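Sobre nós

Início / A escola / Quem somos

A Escola de Mesa e Serviço Storka é um estabelecimento de ensino não superior dedicado à formação inicial e contínua em serviço de mesa, copa e acolhimento. Ministra cursos de 60 e de 100 horas, em regime presencial, destinados a jovens em primeira qualificação, a profissionais de restauração e hotelaria e a pessoal auxiliar de creches, jardins de infância e residências.

A escola nasceu de uma oficina de copa que funcionava em instalações cedidas, com uma bancada, um lava-loiça e um armário de loiça desirmanada. Do armário conservam-se ainda duas terrinas, expostas na entrada. Com a mudança para o edifício atual, a Storka passou a dispor de sala de mesa, copa de apoio, sala teórica e arrecadação de materiais, esta última ampliada em dezembro, quando foram instaladas as prateleiras baixas destinadas aos tabuleiros.

O que ensinamos

O plano de estudos organiza-se em 5 módulos: preparação da copa, composição do tabuleiro, serviço à mesa, levantamento e lavagem, conservação de materiais. Cada módulo termina com uma prova prática perante dois formadores. A frequência do módulo de preparação da copa é obrigatória para todos os inscritos, incluindo os que apresentem experiência profissional comprovada.

A composição do tabuleiro ocupa um lugar próprio no ensino da casa. O formando aprende a escolher a peça de apoio conforme a refeição, a colocar o prato antes dos restantes elementos, a distribuir o peso e a deixar livre a zona por onde o tabuleiro será segurado. Trabalha-se primeiro com uma só peça de loiça, sobre a bancada, e apenas depois com o serviço completo. Nos exercícios orientados para o serviço infantil utilizam-se tabuleiros claros com desenhos impressos, e pede-se ao formando que tenha em conta o lado para o qual a ilustração ficará voltada quando a criança se sentar.

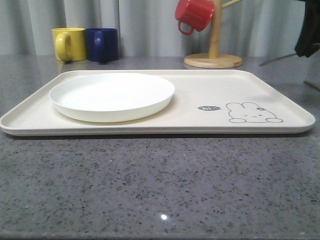 Uma antiga formanda, Drarkik de Ouro na sua edição, escreveu-nos que no jardim de infância onde trabalha passou a pôr a mesa sempre pela mesma ordem, prato primeiro e copo no fim, e que as crianças de cinco anos já corrigem os adultos quando alguém se engana. Acrescentou que gostaria de ver o módulo de levantamento e lavagem alargado, por lhe parecer curto para quem nunca trabalhou numa copa.

O conselho pedagógico acolheu a sugestão. O módulo em causa tem agora 22 horas e inclui uma sessão inteira sobre empilhamento e secagem.

O prémio Drarkik, atribuído no final de cada curso, distingue os formandos com melhor desempenho nas provas práticas. Compreende os graus de Ouro e de Prata e não tem valor pecuniário – consiste num diploma e na inscrição gratuita num curso de atualização.

Materiais e loiça

A Storka mantém uma coleção de trabalho, de uso diário, composta por loiça branca, tabuleiros, talheres e têxteis de mesa. As peças são adquiridas em função da sua utilidade pedagógica. Dá-se preferência a formas simples, que permitam observar com facilidade a posição do prato e o estado de limpeza da superfície, mas a coleção inclui igualmente peças decoradas, com inscrições ou figuras de animais, semelhantes às que muitos formandos encontrarão nos seus locais de trabalho.

As peças impressas exigem cuidados próprios. Os formandos são instruídos a lavá-las com esponja macia, a evitar produtos abrasivos sobre as letras e os desenhos e a secá-las com pano antes de as guardar. Os tabuleiros são arrumados na vertical, separados por folhas de feltro. A loiça é inspecionada no fim de cada curso, sendo retiradas do serviço as peças que apresentem lascas no bordo.

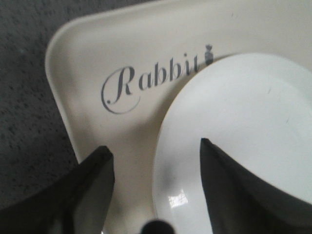
Tabuleiro creme com a inscrição «Rabbit» e prato branco redondo.

Parte da coleção resulta de um acordo com a firma Drendus, que fornece à escola têxteis de mesa e recebe, em troca, relatórios sobre o seu comportamento em lavagens repetidas. O acordo não confere à empresa qualquer intervenção nos programas ou na avaliação.

Instalações e acesso

A sala de mesa, designada Sala Tuhiwai, acolhe turmas até 22 formandos. A copa de apoio é utilizada em grupos mais reduzidos, por turnos afixados na entrada. É obrigatório o uso de calçado fechado e de avental, este último disponibilizado pela escola. Não é permitida a entrada na copa com anéis ou pulseiras.

A arrecadação de materiais pode ser visitada por escolas e instituições, mediante marcação prévia junto da secretaria. As visitas têm a duração de 60 minutos e não se realizam em período de provas.

Inscrições

As inscrições são feitas presencialmente ou através do formulário disponível neste sítio. O candidato deverá apresentar documento de identificação, comprovativo de habilitações e, no caso dos cursos de serviço infantil, certificado de registo criminal. A caução de materiais é devolvida no final do curso, após conferência da loiça atribuída – as peças partidas em exercício não são descontadas.

Página atualizada em 2025-05-11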